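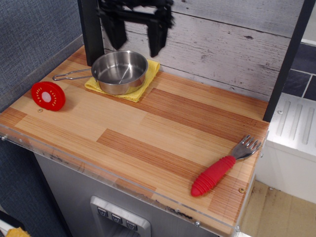
Print this message | E-mail this message

From: Leonie Brunner
To: Workplace Automation list
Date: 2018-05-30
Subject: Re: What happens to the packers?

Dennis Kettle wrote:

> We are getting our first arm at Flemham before the end of the year
> and the packing room is split down the middle. Half of them want to
> have a go on it, the other half think it's the beginning of the end.
> Has anyone on the list been through this with a small team? I don't
> mean the sales figures, I've got plenty of those. I mean what do
> people do all day once it's in, and are they still speaking to you?
>
> Also, who trains the thing? Our supplier is vague on this.
>
> Dennis

Hello Dennis,

Yes, they are still speaking to us! We put our first arm in at Dillitz in December, on the line where we make up the play food and kitchen sets, and I've been meaning to write something for the list ever since, so thank you for the push.

To answer the second question first: our people train it. The supplier came for two days, set up the base and the safety stop, and went home again. Everything since then has been Kelly Hollis and Ruth Nuttall, who between them have packed toy kitchens for longer than I have had a job. They steer the arm by hand through a pick, the arm's software keeps the recording, and after enough of those it starts to manage on its own. For a saucepan we needed 100 recordings before it was any use. For the cutlery we are at 181 and still going, because a fork lying flat on a smooth top is a horrible thing to pick up. Kelly found that out in her first ten minutes and was delighted, I think, that the machine was worse at it than she was.

What surprised me is how much the packers know that was never written down. Ruth puts a cloth under anything metal while she's working. She has always done it and I had never asked why. When we left the cloth out, the pan skated away from the fingers as soon as they touched it, and she just looked at me. So the cloth is now in the work instructions with her initials next to it. There were lots of these. Which end of a fork to go for, how hard you can press the play tomato before it marks, what order to fill a box so that nothing needs moving twice. We have pages of it now, and new starters get the pages as well, which has helped them a great deal.

As for what people do all day – this has changed more than I expected, and it has not all been easy. There were 10 people on that line and there are still 10. The arm does the dull end of it, 800 pieces on a good shift, mostly on the afternoon one. Two people look after it in turns, and the rest have moved over to checking and to returns, where we were always behind. Sore wrists have come up much less in our Monday chats and I am really pleased about that.

On the other side, the line is quieter and a few people miss the talk. You can't wander off for a word with someone when you are minding the arm. Onyekachi Usman, our shift lead, now swaps the minders every hour, and that has been the best single change we have made. The first month we left it at half a shift and people came out of it glassy-eyed and cross. Please don't repeat that one.

We also got the pay wrong. Teaching the arm is skilled work and for the first few weeks it was paid as packing. Kelly raised it, quite rightly, and there is now a proper grade for it. If I were you I would sort this out before the crate is opened. I'd also put it in writing that no jobs go in the first year. We said it out loud in the canteen and half the room didn't believe us until they saw it on paper.

About your two halves: let the doubtful ones drive it first. We did it the other way round and it made a little club of the keen people. When Ruth finally sat down at it (she had been firmly against) she had it putting a pan down more gently than any of us could, and she has been full of ideas ever since. Last week she wanted to know if it could learn to fold.

You would be very welcome to come over and bring some of your packers. They'll get more from an hour with ours than from anything I can write. Furnival sent four of theirs in the spring and there was a lot of laughing from that end of the building. Mornings are best, before the big orders go out.

One thing I'd love to hear from others: has anyone used the Fetevport stand with a low worktop? Ours is fixed at one height and Kelly, who is not tall, has to stretch to see what the fingers are doing at the back.

All the best,
Leonie

Print this message | E-mail this message

Recent messages on this list
What happens to the packers? (Dennis Kettle)
Swapping minders on night shifts
Job titles for people who teach robots
Notes from the Furnival visit
Quiet grippers, any suggestions?
Re: Writing down what the old hands know

Last updated: Wednesday evening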